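**Automation at the Pralville returns center** refers to the introduction of robotic arms at a returned-goods warehouse in Pralville operated by Tse, a household goods distributor. The arms took over part of the sorting of opened and mixed parcels, work previously done by hand at long benches.

## Background

The Pralville site receives returns from stores in Provby and Bustport. Most are small items for the kitchen or bathroom, shipped together in unmarked cartons. Before the change, a sorter emptied each carton, checked the contents against a slip, and placed every item in a bin for resale, repair, or disposal. The center handled 2,742 cartons in its busiest week under that system. Wrist and shoulder complaints were common, and turnover on the late shift was high.

## Introduction of the arms

Tse began with 2 benches and later extended the work to 12. Tsung-han Wei, a former shift lead, was put in charge of the changeover. Each arm picks up items one at a time and sets them down by category. Packages that leak, tear, or have no readable label still go to a person.

## Effects on staff

No sorting jobs were cut in the first year, but the jobs changed. Sorters now spend much of the shift clearing stopped benches, handling rejected items, and entering corrections. Around 624 hours of paid training were given, mainly on safe stops and gripper changes. Lifting dropped. Standing did not, and several workers reported that the new work was more tiring to concentrate on — the pace is set by the bench, and pauses are hard to predict.

Pay was a point of dispute. Bench operators received a higher grade, while workers who stayed on carton opening did not. A revised scale adopted in August 2025 moved both groups to the same grade after a trial period.

## Bench work

Items at a bench vary widely in shape. Bottles and boxes are usually simple to grip, while plates and bowls are harder because of their low rims and smooth sides.
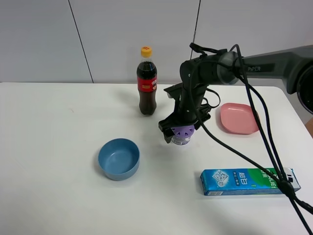 *A PiPER arm holding a small container among a cola bottle, a bowl, a plate, and a toothpaste box.*

## See also

- Warehouse automation
- Reverse logistics
- Occupational ergonomics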